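Pirkthorpe Allotment Diaries, transcribed
Version of June 29, 2020

Hi! I'm Yolanda Ostrowski and I typed all of this up myself, so blame me for the typos.

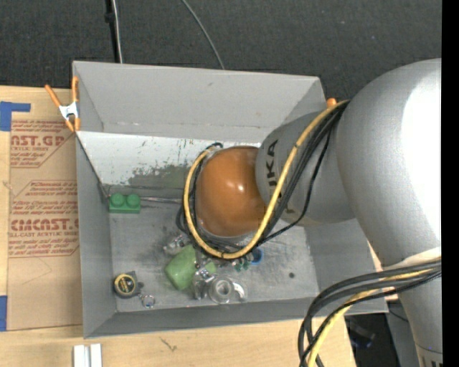 The set has 3,179 diary entries from the allotment gardens at Pirkthorpe and Trimden. People wrote down what they sowed, what came up, what the slugs got, and (a lot) what they thought of the weather. I grew up reading my aunt's notebooks and always wanted to be able to search them, and then it sort of got out of hand!

What's in the folder

entries.csv - one row per entry, with the plot, the date as written, and the text
plots.csv - which plot belongs to which garden
crops.txt - my list of old crop names and what we'd call them now

Things to know before you dig in

I kept the spelling as I found it. "Beet root," "beetroot" and "beat root" are all in there, so check crops.txt first. If I couldn't read a word I put [?] and moved on.

February is thin. Most people just didn't write much then, and the Illov notebook skips it completely.

The Oyelaran notebooks are the best of the bunch - long, funny, and full of onions. If you only want a taste, start there.

Opening it

Any spreadsheet program will do. Mine gets slow past 2,000 rows, so I filter by garden first. Dates are plain text, please don't let your program "fix" them.

Still to do

15 pages of water-stained Trimden notes, and an index of the bean varieties.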